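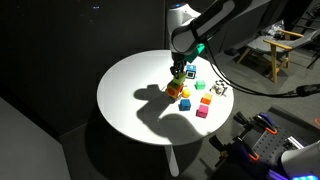
Yusri Mangundap asked on Thursday why we bother teaching the arm to stack blocks at all, when a child of two can do it and a fixed program could do it faster. It is a fair question and I gave a poor answer at the time, so I will try again.

A fixed program knows where the block is because somebody typed the position in. Our course project, which we call Ondby after nothing in particular, has to work with the blocks put down anywhere within reach, at any angle. The task for this part of the term is small: take the green block, put it on the orange cube, let go, move away. The other toys stay on the table as clutter. They are there to be ignored, and ignoring them is most of the difficulty.

The training set stands at 200 demonstrations, all driven by hand. Emil Schwaiger did more of them than I did and his are smoother. Mine have a habit of pausing over the target while I make up my mind, and the first model learned the pause very well. It would hang above the cube for six seconds and then either come down or drift off to one side. I have cut the still sections out of my recordings and trained again.

Results from the second model, same start positions as before:

- green block and orange cube only, nothing else out: 98 per cent of trials ended with the block on the cube
- full clutter: 70 per cent

I count a trial as good only if the block is still on the cube when the arm is back at its rest position. Emil wanted to count anything that stayed up at the moment of release. We argued about this for longer than it deserved, and the stricter rule stands.

The failures with clutter fall into two groups. In the first, the arm goes for the wrong block, nearly always the mint one, which under our lamp reads close to the lime one in the camera data. I have not decided whether to fix this with more examples or with a different lamp. More examples would be the better test of the method. A different lamp would take an afternoon.

In the second group the arm picks the right block and then sets it down off centre, so that it tips when the fingers open. This happens more when the orange cube is turned with a corner to the front. Lazaridis, which is our name for the script that sorts the logs, puts the error along the line between the fingers, so I suspect the wrist angle is wrong at the moment of closing and the block is already crooked by the time it arrives. If so, the placing is fine and I have been staring at the wrong half of the motion for a week.

The shadow of the arm may matter too. It moves across the table with every joint and it lands differently depending on how the arm approaches. All the demonstrations have the shadow in them, so in principle the model has seen it. In practice Emil drives in from one side and I drive in from the other, and mixing the two may not be helping. I will train on his set alone and compare.

As for Yusri's question: stacking is easy to score, the blocks are cheap, and when it goes wrong I can usually see at which step. That is enough for a course project. The plan for November is to swap the cube for something that rolls, and I would like the wrist sorted out well before then.

Next job is to print the closing angle for every failed trial and plot it against the angle of the cube. The old plotting code is in the Bondilberg folder and only Emil knows how to run it.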